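Chapter 16
Holding and Draining Small Utensils

Long, narrow utensils present a storage problem that plates and bowls do not. They have a high center of gravity, they tip, and they are usually put away before they are fully dry. This chapter covers upright holders: their proportions, their ventilation, and the order in which they should be filled. Drawer storage is treated in Chapter 17.

16.1 Stability of an upright holder

A holder tips when the combined center of gravity of the holder and its contents passes outside the base. Consider a holder with a mass of 228 grams carrying 440 grams of utensils. Most of the load sits above the rim, and a bundle that leans to one side moves it toward the edge of the base. Chopsticks stored as a single bundle behave as one long object and should be counted as one in the calculations that follow.

16.2 Ventilation

Openings in the wall let moist air leave the lower part of the holder. Solid-walled holders dry from the top only. Round cutouts are common in plastic types, and wooden chopsticks benefit most from them, as wood takes up water along the grain at the cut ends.
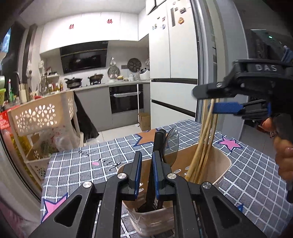
Trinidad Navarrete objects that cutouts are overrated, and that a holder with open walls and a closed floor will still keep the tips of the chopsticks standing in water. Her point is taken up in Section 16.3, where floor drainage is treated separately from wall area.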